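June
Posted by Mirjam Hoekstra

The big table is the reason I took the bench space in the first place. It is cream colored, which seemed like a good idea on the day I signed up and has seemed like a worse one every week after. Every pencil mark shows. Glue shows. A coffee ring from last winter shows, and I have decided to think of it as part of the finish.

I paid Womska 32 dollars for a tub of something that promised to lift anything off a pale surface. It lifted the label off its own tub. Detine, which costs less and smells like a swimming pool, at least got rid of the marker.

My rule for the table used to be that whatever went on it in the morning came off it at night. That lasted until I had a project that took two mornings. Then the rule became that things could stay if they were in a pile, and I turned out to have a real gift for piles. There was the screws pile and the pile of things that belonged to the screws. There was a pile I called Cheng, after the shop that sold me the mixed bag it came from, 1000 pieces, none of which fit any of the others. I have been sorting that bag by color, on the theory that if I can't make it useful I can at least make it cheerful.

The wood is a separate problem. I can't throw away a block of wood. I have tried. I carry it as far as the bin, turn it over, notice that the grain is rather nice on one side, and bring it back. Each one has a pencil mark or a knot or a dark spot that makes it wrong for whatever I'm doing and just right for something I'll do later. Later is getting crowded.

So this month I tried to be strict. One block out at a time, small parts together up the far end, cables wherever cables want to go, because I know when I'm beaten.

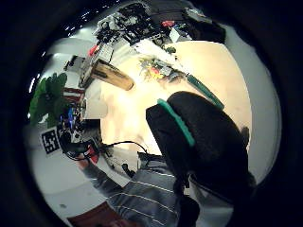 Henk Schouten wrote in to say that sorting small parts by color is what people do when they don't want to sort them by size, and that a muffin tin would fix me in an afternoon -- his has lasted through two moves and he has never once baked in it.

Fine, Henk. I bought the tin. It's a Fliltetti, it has twelve cups, and I filled eleven of them before lunch with things I could name. The twelfth is for the rest. It's already heaped over the top and I've started a small pile next to it, just until I find a second tin.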